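How I Fold Fluffy Cloths and Towels So the Stack Stays Up

November 2018
By Precious Rivera

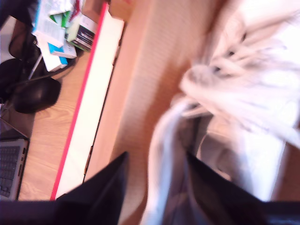 White fluffy cloth on the move, with the desk off to the left.

I have a thing about white towels. I love them, I buy too many of them, and for years I stuffed them in the cabinet in a big marshmallow pile and then acted surprised when the pile fell on my feet. My friend Cúc Võ watched this happen one day and made me sit through a folding lesson on the spot. I've been doing it her way ever since (with a few changes she doesn't approve of).

This works for hand towels, washcloths, cleaning cloths, pretty much anything fluffy. Thin dish towels want a different fold and I'll get to those some other time.

What you need

A flat surface a bit wider than your biggest cloth. I use my desk, so step one is really "move the coffee." A bed is too soft, you lose your edges. And clean, totally dry cloths! If a seam still feels cool, hang it up for another hour.

Step 1: Shake it

Grab two corners on a short side and give it a good hard snap, then turn it around and snap it again from the other end. You want the pile standing up and the corners uncurled. I do this away from the desk now — I have sent a pen cup flying.

While you've got it up, look it over. White shows everything, and lint from a dark sock will be all through the fibers if you washed them together. I pick off what I can with a strip of tape wrapped around my fingers, sticky side out.

Step 2: Lay it flat and find the tag

Put it down with the tag side facing you. Smooth from the middle out to the edges with your whole forearm. Don't press hard, just sweep. If one corner won't reach as far as the others, the cloth has shrunk crooked, and you can tug it on the diagonal a couple of times to get most of it back.

Step 3: Thirds, the long way

Fold one long side in to about two thirds of the way across, then bring the other side over the top. Your tag should be hidden now. Most people fold in half here and that's where the floppy stack comes from, in my opinion. Thirds puts the raw edges inside and gives you a nice firm strip.

Run your hand down it once.

Step 4: Fold up from the bottom

For a washcloth, fold the strip in half and you're done. For a hand towel, fold in thirds again. For something really thick I stop at half, because thirds turns it into a brick that won't sit level.

Step 5: Stack with the fold facing out

Rounded edge toward you, loose edges toward the back of the shelf. Keep each stack to 5 or it starts to lean. Cúc does seven and hers don't lean, so maybe it's me.

If your shelf is deep, slide a stiff board between two stacks. A spare shelf panel or the back of an old binder is fine. I can pull one towel out without dragging the neighbors along, and that alone was worth the trouble.

A few extra notes

Skip the fabric softener, it makes them slippery and they slide off each other. Half the detergent you think you need is plenty.

Fold them the same day you wash them if you can. I've left a basket sitting all weekend, and the creases set in weird places and you have to shake each one about twice as long.

Got a cloth that's gone scratchy or gray? Demote it to the cleaning pile and fold it exactly the same way, just keep it on a lower shelf so guests don't grab it.

Filed under: Laundry & Linens, Small Spaces

More from the blog
Getting Candle Wax Out of a Tablecloth
My September Closet Clear-Out
Fitted Sheets, Second Attempt
What I Keep in the Desk Drawer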